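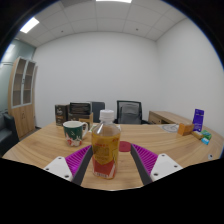 Photo: Trullby Picture Desk

Diltcombe Politics > Councillors and conduct > The Morrison recording

kerbline
Posted June 7, 2019

Starting a separate thread as the budget one is clogged. The Trullby site has put up the full audio of Cllr Hamish Morrison at the Pastor Hotel with Cayetano Nieto of Prosel. Running time is 820 seconds. The part everyone is quoting ("you'll get your car park") comes near the end. The hotel bill they published with it is for £2,159, paid by Prosel. There is no matching entry in his gifts and hospitality register. I have checked all the pages up to last August.

ninepin
The file is a 128 kbps MP3. That means it has been exported at least once from whatever the phone saved. I wouldn't hang anyone on it until the original turns up.

kerbline
Re-encoding is not editing. Every site compresses audio before it goes up.

ninepin
Agreed, but it removes the evidence you would use to tell the difference. There is a jump in the background noise just before the car park remark. The music drops out and comes back in a different bar. Either someone shut a door or there is a cut.

odd_ledger
The music is a distraction. Morrison's statement last night says he was "speaking loosely among friends". He does not say the words aren't his. If he thought it had been cut he would have said so.

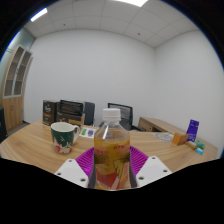

Plastic bottle with a white screw cap and a printed label

ninepin
His statement was written by a solicitor. I'd read nothing into what it leaves out.

tollhouse
The bill matters more than the voice. Two names on the booking, his and Nieto's, and the room was held overnight. Whether they were having an affair, as the comments under the article have decided, is their own business. Whether Prosel had a tender in at the time is ours.

odd_ledger
It did. The car park tender was open and Morrison sat on the panel that scored it. He declared nothing at the meeting. The minutes are on the council site under agenda item 2.

kerbline
Do the minutes show him voting?

odd_ledger
They show him present. The vote wasn't recorded by name.

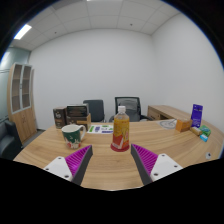 Can he correct the register now and have it treated as declared?

He can add a late entry, but it should carry the date it was made, and it doesn't alter what he declared when the tender was scored.

ninepin
Fair. I still want the original file. The complaint will be weaker if it leans on the audio.

tollhouse
Then leave the audio out. Mine went in this morning with the bill, the minutes and the register pages attached.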